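Pelon Drarness running shorts, rust, size medium

I bought these in March to replace an older pair whose waistband had gone. I run four times a week, mostly on canal paths and farm tracks, with a longer hilly run when I can get away. The shorts have now done 334 kilometres and been through 15 washes, so I think I can say something useful about them.

I paid for them myself. They came from the Karagiannis shop in town, where you can at least try things on before handing over any money.

Fit and size

I am a 33-inch waist and the medium is right for me. The waistband is elastic all the way round and sits flat, without digging in when I bend over to do up my laces. There is some give in it but it hasn't become loose. My brother-in-law Todor Babić, who is a 36, tried mine and said the waist was fine but the thighs were tight. He ended up with the large and has had no complaints.

The length is what I would call middling. They finish a few inches above my knee. If you like short racing shorts, these will feel like a lot of cloth. If you also want to go into a shop on the way home, they are about right.

There is a slit at the side of the hem, which lets the leg open up a bit on a steep climb or over a stile. It is short and you don't notice it standing still. I have had no rubbing from it.

The fabric

It is a thin, smooth polyester with a little stretch. It doesn't feel like much in the hand and I wondered if it would last. So far there are no pulls or worn patches, and that includes one slide down a muddy bank on my backside. Brambles have caught it twice without leaving a mark I can find.

It does crease. If you leave the shorts balled up in a kit bag or at the bottom of the washing pile they come out looking like it. 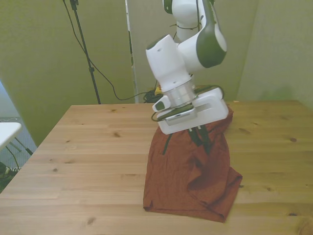 Rust-red cloth on the pine table, with plenty of creases.

The creases don't matter for running and most of them fall out if the shorts are hung up straight from the machine. I don't iron running kit and I wouldn't advise trying it with this — the label says no heat, and the fabric is thin enough that I believe it. Folding them in half down the middle and laying them flat in the drawer is enough to keep them tidy.

Drying is quick. Washed in the evening and hung indoors, they are ready the next morning, even when the heating is off. On a wet run they hold less water than my old pair did, though they do cling to the front of the thigh in heavy rain. I don't know of any light shorts that don't.

The colour has stayed put. I washed them separately the first time and there was a faint pink tinge in the water, then nothing after that. They now go in at 30 degrees with everything else. Stavros Živković at my running club has the same shorts in navy and says his have faded slightly, but he dries everything outside in full sun and I mostly don't.

Pockets

The pockets are the reason I chose these over the Zekari pair I was also looking at, which had a single small pocket at the back. I can never get at a back pocket with gloves on.

The Pelon pair has one on each hip, both set at a slant and both with a zip. The slant makes it easy to get your hand in while you are moving. I carry a door key and a bank card on one side and a couple of gels on the other, and nothing has fallen out.

A phone is less successful. Mine fits, and the zip closes over it, but it swings against the leg from the first step and pulls the waistband down on that side. For a walk it is fine. For anything longer than 5 kilometres I would use a belt. This seems to be the general opinion at the club as well, so I don't think it is only my phone.

The zips themselves are decent. They run smoothly and don't rattle. The tape is dark against the rust, so you can find the pocket at a glance when you are getting dressed at six in the morning. 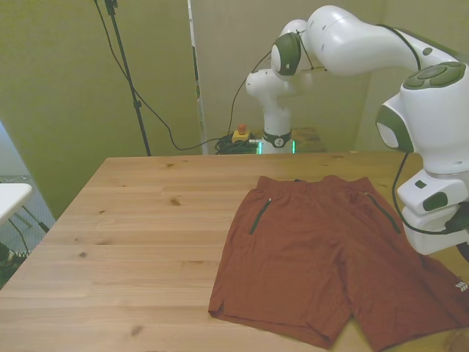 Where I would like something better is the zip pulls. They are small and slippery, and with cold fingers I have had to stop and use two hands. I tied a short loop of cord through each one in the second week and have had no trouble since. It cost me nothing, but a pair of shorts at this price could come with it done already.

The other small grumble is the logo near the hem. It is printed and I expect it will crack in time, although it is still whole after all the washing. I would have been happy without one.

On a long day

The hardest use they have had was a hill run with Tihomir Vukčević, with almost 1,000 metres of climbing and a good deal of wading through wet bracken. We were out for most of the day. I had no chafing, and I usually get some on the inside of the leg after three hours or so. The seams there lie flat. The waistband was soaked with sweat by lunchtime and stayed that way, and it felt a bit cold when we stopped to eat.

There is no lining. I wear them over thin under-shorts and prefer it that way, but if you are used to a built-in brief you should know before you order.

Price and returns

They are dearer than supermarket shorts and cheaper than the big names. I took a second pair home for my nephew, which turned out too big for him, and the shop swapped them without fuss. Vasilică Grecu served me both times and knew the sizes without looking them up.

Good points: comfortable waistband, two proper zip pockets, quick to dry, no rubbing on long runs.

Bad points: fiddly zip pulls, phone swings about, creases easily if left in a heap.

Would I buy them again? Yes, and I probably will before the autumn, in the navy if they still have it. Four out of five, and it would be higher with decent pulls on the zips.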